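We use cookies to remember your settings. Accept / Manage

Clascombe Home Notes
Reading time: 6 minutes

Bun Trays, Liners and Tiered Stands: Your Questions, With Our Doubts

We get a steady trickle of mail about serving baked goods at home and at small counters. Most of it comes down to whether a thing sold for the purpose does the job any better than what you already own. Usually it doesn't, by much. We buy what we write about and we don't take samples.

Do I need a serving tray for a few buns?

No. A dinner plate works. A tray earns its place when you carry food from one room to another, or when you set out several things and want the crumbs to stay in one spot. If you're feeding two people at the kitchen table, skip it.

Plastic, wood or metal?

Plastic, for most people, and we say that without much enthusiasm. It's light, it's cheap and it wipes clean. It also scratches, and a glossy one shows every scratch. Wood looks better in catalogs and then spends its life being hand washed and oiled. Metal dents and makes a racket. Sellers like to call their plastic trays "professional grade." Ask them what the grade is.

Are raised rims worth having?

Yes, this is one feature we'd pay for. A bun is round and a flat board gives it nothing to stop against. The rim doesn't have to be high. Past a certain height it gets in the way of your fingers, and you end up tipping the tray to get at the food in the corners.

Does the color of the tray matter?

Less than the people selling trays would like. We've read that green makes bread look fresher and that red makes people eat more, and we couldn't find anything solid behind either claim. Contrast is useful, though. Light brown buns on a brown table are easy to overlook, and a bright tray fixes that.

Should the buns stay in their container or go straight on the tray?

We leave them in. A small white container keeps them together and saves you washing grease off the tray later. Three buns fit nicely with one at the top and two side by side below it. You can set the whole thing in one corner and keep the rest of the tray for butter, napkins or a knife.

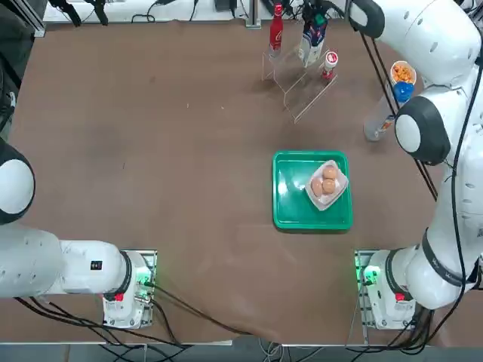

Is packing them close together bad for them?

It depends what you want. Soft buns that touch stay soft along the sides. Anything with a crisp crust will lose it wherever it's pressed against its neighbor. If they're still warm, wait. Warm buns in a snug container make their own steam, and the bottoms go gummy. We give ours 12 minutes on a rack first, though a bigger bun wants longer.

Do translucent liners and cups keep grease in?

Some do. The word "greaseproof" on a packet tells you very little, because plenty of them only slow the grease down. Put a buttery bun in one, set it on a paper towel and look again after lunch. The Jestberg cups passed that test for us. The Avesmont ones left a ring, and they cost more.

What about clear acrylic stands with steps?

They're good at one thing, getting items in the back row up where people can see them. For a bake sale or a shop counter, fine. At home we'd think twice. Acrylic picks up fingerprints, the inside corners of the steps collect crumbs, and the wrong cleaner will cloud it. Use mild soap and a soft cloth, and keep it away from the dishwasher whatever the box says.

Where should the stand go?

Toward the far side of the table, with the tray in front of it. Put the stand in front and everyone reaches over it, and sooner or later a sleeve catches the top step.

My tabletop is scuffed. Will a tray make it worse?

It can, if there's grit underneath and you slide it. Lift it. Stick-on felt feet help until they get wet, and then they peel. A matte top hides light scuffs better than a shiny one, so you may be worrying over marks your guests will never see.

How many buns should I put out at once?

Fewer than you think. We put out 6 for four people and keep the others covered in the kitchen. Buns left out all afternoon dry up no matter what they're sitting on.

Is the Baldursdóttir bread dome any good?

We tried it in October. It covers bread. So does a mixing bowl turned upside down.

Get new answers by email once a month. Enter your address to subscribe. Unsubscribe at any time.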